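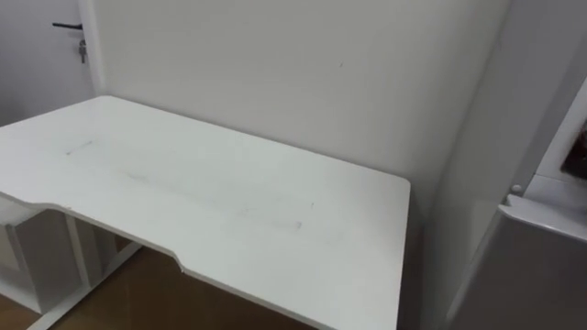

In defence of the empty desk

My sister came round last September, looked at my desk and asked when I was moving out. I wasn't moving out. I'd just put everything away, which in our family counts as a cry for help.

I grew up in Badby in a house where every flat surface was a filing system. The piano was for post. The sideboard was for batteries that might still work. My dad's desk had a sort of crater in the middle where he wrote, and the walls of the crater were seed catalogues and bank statements, and if you wanted the stapler you had to ask him because only he knew the strata. I loved that desk and I'm not going to be rude about it. But I've come round to thinking that a desk is better with nothing living on it, and I want to make the case, because people do get very sniffy about this (a tidy mind, an empty mind, all that stuff on mugs).

First thing: a desk is for doing something on. It sounds too obvious to type, but look at most of them. There's a lamp, a plant, a pot of pens, a second pot of pens, a little tray with foreign coins in it, and then a patch the size of a tea towel where the actual work has to squeeze in. You've paid for a big slab of table and you're using it as a shelf! If you want a shelf, get a shelf. A white unit tucked under the desktop will swallow nearly all of it, and you can still reach it without getting up.

Second thing, and my friend Sylvie Kennedy will disagree with me here, plain white is fine. Sylvie has a Vukčević writing table she found in a junk shop in Parnley, all dark and carved, 190 quid and worth every penny to her. She says a white desk against a white wall is like working inside a fridge. I say it's restful. I sit down, pull myself into that curved bit at the front where your tummy goes (I resisted those for years, I thought they were for call centres, and I was wrong) and there's nothing to look at except what I've brought with me.

And no, it doesn't stay perfect. White shows everything. You get grey scuffs, and smears across the middle where the work goes on, and you can go at them with a cloth every evening or you can let them be. I let them be. Marks on a desktop are a sign of use, same as a dent in a sofa cushion. What I can't be doing with is the kind of empty desk you get in a brochure, where it's obvious that no one has ever filled in a form there in their life.

So my rule is one thing at a time. If I'm writing letters, it's letters. If I'm mending something, it's the thing I'm mending. And I allow one drink, off to the side, and it must have a lid.
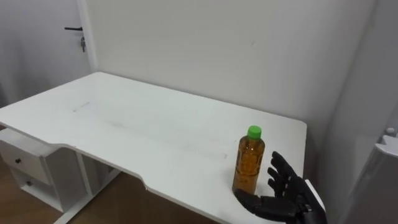 The lid matters more than people think. I lost 900 words of a parish history to a mug of builder's tea, handwritten, no copy, and I've been a screw-top woman ever since. My husband thinks cold tea out of plastic is a disgrace. He's welcome to his mug and his coaster and his little brown rings.

The other objection I hear is that clearing a desk every night is a faff. It takes me three minutes, five if there's been glue. Everything goes underneath, and in the morning I have to choose what comes back up, and quite often I find I don't want half of it. The Wutari catalogue I'd been meaning to read since Christmas went down and never came up again. I don't miss it.

I did try to get my sister to have a go. She cleared hers for a weekend, rang me to say it echoed, and put the cactus back.

Comments

marrowman: My desk has a cat on it. Does the cat go underneath as well?

Jan in Parnley: Completely with you on the lids. Less so on the white, mine looked grubby within a week and I gave it to my nephew.

tworulers: I'd do this but then I'd have to find out what's at the bottom of the pile.

Sylvie K: It IS like a fridge.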